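Flooring and Walls > Gridded mats, straight against the wall or leave a gap?

palomino_dave
19/02/2004
I'm putting a gridded mat down in the back room and can't decide how to finish it where it meets the wall. The room was painted last month, plain off-white, no skirting. One long wall, and a shorter one that meets it at a slight angle, so nothing in there is square.

Do I push the mat right up to the wall or stop short? And which wall do I line the grid up with?

Loltden
Stop short. All mats creep a bit when people walk on them, and if there's nowhere for it to go it rides up in the middle. I left 9 mm in my hall and it has behaved.

kettleandtoast
Disagree. A gap collects fluff and you'll be on your knees with a crevice tool every week. Mine goes tight to the wall and I've had no riding up in 3 years. Cut it with a new blade and it sits fine.

Loltden
Depends what yours is made of. Mine is soft and it moves.

zesilby
Line the grid up with the long wall and forget the short one. Your eye goes to the long edge. If the lines are off along there you will see it every time you come in.

palomino_dave
Thanks. The angle is what bothers me. If I follow the long wall I get a sliver of bare floor by the short one that gets wider as it goes.

Wálter Usuga
Leave the bare floor. I had the same argument with myself over a pale green mat and ended up not covering the left side at all. The long edge goes along the wall and the mat simply ends before the other wall. Picture of the corner:

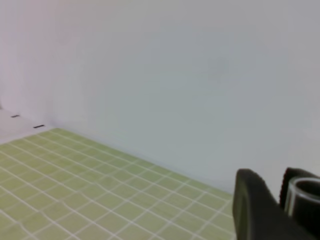
Back corner, mat along the long wall, bare strip on the left

kettleandtoast
The lines look wavy in the middle to me. Is that the mat or the printing?

Wálter Usuga
I don't know. It came rolled up and I never weighted it down. I don't notice it when I'm standing on it.

zesilby
I would notice it. Roll it the other way overnight, then lay it flat with books on.

Loltden
Or leave it alone. Mine took until March to settle and I did nothing to it.

palomino_dave
What are the two black dashes on the floor near the wall?

Wálter Usuga
Not part of the mat. Ignore them for what you're doing.

palomino_dave
OK. The bare strip looks better than I expected. My floor is darker than that though, so it would stand out more.

kettleandtoast
Then go tight to both walls and cut the angle. Make a paper template first. Brown paper, tape it down, run a pencil along the wall, cut the mat from underneath so the face doesn't tear.

zesilby
Cutting through the squares at an angle will look worse than a strip of floor. You'll have a row of odd triangles.

kettleandtoast
Only if you look down there.

palomino_dave
Going with the long wall and a small gap. I'll leave the short side bare for now and keep the offcut in case I change my mind.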